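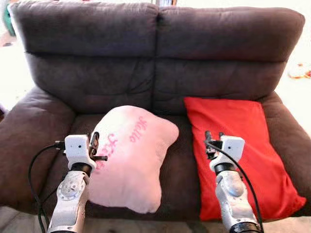 coldreel22 replied that 228 spins on Sundolwood without a single bonus round says nothing about the payout, and that the first post should have waited for a bigger sample.

Slots Talk > Reviews > Kumico Games
Posted in May by lowroller_pat

Home | Reviews | New Slots | Forum | Log in

lowroller_pat
Fine, small sample. I still don't buy the "frequent features" line on the Kumico page. Frequent compared to what? I played two evenings at minimum bet, and the forest wilds showed up mostly on reels where they couldn't do anything.

coldreel22
They're random. You remember the bad ones.

mossybrick
I went 800 spins in demo mode and got the owl bonus four times. Best one paid 89x. Not terrible, but the demo is the demo -- I wouldn't bet the rent on it matching the real thing.

lowroller_pat
That's my other gripe. Altstead Casino has the game but I can't find the payout percentage anywhere in the help screen. Duda lists it right under the paytable. Why would one site hide it?

coldreel22
Maybe they run a lower setting, maybe their help page is just bad. You're guessing.

lowroller_pat
Sure I'm guessing. They could stop me guessing with one line of text.

mossybrick
With pat on this one. If the number isn't there I assume it's the worse version and play something else. The music gets old fast too.

Comments

tin_lantern
Asked Altstead support about it. Got a copy-paste about responsible play and no number.

quarterbin
I like the game. Pretty trees, slow pace. You people want every slot to pay your car note.

coldreel22
Still waiting for someone to post a real-money log longer than 228 spins.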